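4. Table coverings and how they were used

4.1 Background to this part of the study

The earlier sections dealt with storage and lighting in shared craft rooms. This section deals with the tabletop. It draws on the 306 completed questionnaires and on visits to the 13 rooms that took part, all of them let by the hour or by the half day to groups who bring their own materials. Bookbinding, block printing, quilting and model making were the most common uses. Two rooms, Lellside and the upper room at Alvarado, also took school parties on a Saturday.

We had not planned to give coverings a section of their own. The first version of the questionnaire had a single line on them, asking whether the table was covered and with what. During the trial run at Lellside, people wrote so much in the margin beside that line that Anikó Deák split it into separate questions on material, fixing, replacement and cost. The replies reported here come from the revised form only.

Earlier writing on shared rooms has little to say on the matter. Where coverings are mentioned at all, they are treated as a cleaning supply and listed with cloths and bin bags. Tóth and Lakatos, in their notes on evening classes, come closest to our interest. They describe a quilting group that refused a new table until its cover had been moved across from the old one, and they suggest that the cover had become part of the equipment. Our interviews support this, though the feeling was much stronger among regular users than among people who came once or twice.

4.2 Materials

The rooms used paper, oilcloth, cotton sheeting, cork matting and plastic film. Paper was the most common. It came from rolls or in large flat sheets, and the weight varied a good deal. The heaviest in regular use was 100 gsm, bought by the ream from a local printer who was clearing old stock. Lighter papers were cheaper but tore when a ruler was dragged across them, and several users said they had stopped using them for that reason.

Oilcloth was liked by those who worked with glue and paste. Its main fault was that it kept its folds. Rooms that stored it rolled had few complaints, while rooms that stored it folded reported ridges that spoiled cutting and measuring. One respondent at the Skodora workshop ironed hers under a tea towel before each class and recommended the practice to us at some length.

Cotton sheeting was used mostly for quilting and mending. It holds cloth still while pieces are being laid out, and pins show up well against it. It has to be washed, and the question of who takes it home came up in every interview where sheeting was in use. At Grodano the matter had been settled by a rota pinned inside the cupboard door. Elsewhere it had not been settled.

Cork was found in only two rooms and plastic film in three, so we say less about them. Users of plastic film disliked the noise it made and the way it clung to sleeves.

4.3 How the covering is laid

Coverings were either cut to the table, left larger than the table and allowed to hang, or left smaller so that a border of the top stayed bare. We had expected the last arrangement to be a sign of making do. In interview it was often a choice. Killian Vidal, who ran most of the interviews on printing and bookbinding, was told several times that a bare strip along the far side was useful for standing tools and pots on. Such things sit more steadily on wood than on paper, and anything spilt there can be wiped up at once without spoiling the sheet.

The corners received less care than the edges. A covering cut by eye from a roll seldom comes out square, and a slanted corner was a common result. Few people minded. Those who did were nearly all bookbinders, who used the edge of the sheet as a rough guide when lining up their boards and were misled by it when it ran off true.

Fixing was done with masking tape, bulldog clips, weights or nothing at all. Tape was the usual choice for paper. It was also the usual cause of complaint from the owners of the rooms, who found strips of it left along the underside of the table. Clips were better liked by owners and worse liked by users, who caught their cuffs on them. Where nothing was used, the sheet was held down by whatever was being worked on, and by forearms.

The paper-on-wood arrangement, with part of the top left uncovered, is illustrated in Figure 6.

Figure 6. White paper over a light wooden tabletop, with the wood bare along the far edge and at one corner.

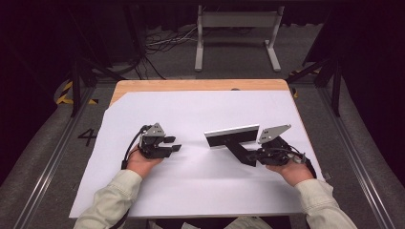 Does covering the table shorten the time needed to clear up?

It depends on the covering. Paper shortened clearing up in most rooms, as it could be rolled up with the scraps inside and put in the bin. Oilcloth made little difference, and cotton sheeting made the job longer once shaking out and folding were included.

The differences matter more in rooms let by the hour. A group with a long booking can let things dry and pack away slowly. A group with 30 minutes left and another party waiting on the stairs cannot, and it was in those rooms that paper was most firmly preferred. Ernő Bíró's interviews at Alvarado, where evening bookings run back to back, give several accounts of groups lifting the whole sheet by its corners with the work still on it and carrying it out to the landing to sort through there.

4.4 Replacement

Paper coverings were changed after every session in some rooms and left for weeks in others. The decision was rarely written down. Most users said they changed the sheet when it 'looked tired', and when pressed on what that meant they spoke of stains near the middle, tears at the front edge, and pencil marks that might be mistaken for their own. Pencil marks were mentioned more often than we had expected. Model makers in particular draw on the covering as they work, to note a length or try out an angle, and a sheet already full of another person's sums is of little use to them.

A few users were sorry to see a sheet go. At Lellside the block printing group keeps its used coverings, which pick up stray ink from the edges of the blocks, and cuts them into wrapping paper in the weeks before the summer fair in July. The group reported that these sold better than some of the prints. We did not ask for figures.

Oilcloth and cotton sheeting lasted far longer, and here the difficulty was the opposite one. No single session did enough damage to justify buying a new piece, so old coverings stayed in use after most users agreed they were past their best. In four rooms the person who had bought the covering had since left, and the people still using it were unsure whether they were allowed to throw it away.

4.5 Who pays

In most rooms the cost of paper was met by the groups. In the remainder it was included in the hire charge, and in those rooms paper was changed more often. This is no surprise, but the size of the difference struck us during the visits. Where paper was provided, the roll was usually fixed to the wall or kept on a stand at the end of the table, and people pulled off a new length as they came in, often before taking off their coats. Where groups brought their own, it tended to stay down until somebody remembered to buy more.

Owners who provided paper saw it as a way to protect the table. Owners who did not provide it also spoke of protecting the table, and asked for coverings in their terms of hire, though they seldom checked. Rozália Lakatos compared the written terms with what was seen on our visits and found that they agreed in fewer than half the rooms. The commonest mismatch was a rule requiring a waterproof covering in a room where only paper was used.

4.6 Limits of this part

The visits took place in daytime and so missed many evening groups, who are covered only by the questionnaire and by the Alvarado interviews. Printing is over-represented, as three of the rooms have their own presses. We asked what people used and why, but made no test of the materials themselves, and the remarks on tearing and folding above are the users' own. A proper comparison of paper weights on the same table, under the same work, would be worth having.

There is also the matter of memory. People were asked how often they changed the covering over the past season, and some plainly guessed - a few forms had one answer crossed out and another written over it. We have used these replies only to separate rooms where the covering was changed every time from rooms where it was not.

Section 5 turns to seating.

Contact: Enikő Tóth, Shared Rooms Study | Copyright the authors | Back to top

Related items
Lighting in shared craft rooms: replies from evening users
Cupboards, shelves and the question of keys
Notes on evening classes (Tóth and Lakatos)
Hire terms and what people do with them
Chairs, stools and standing: a short report from Skodora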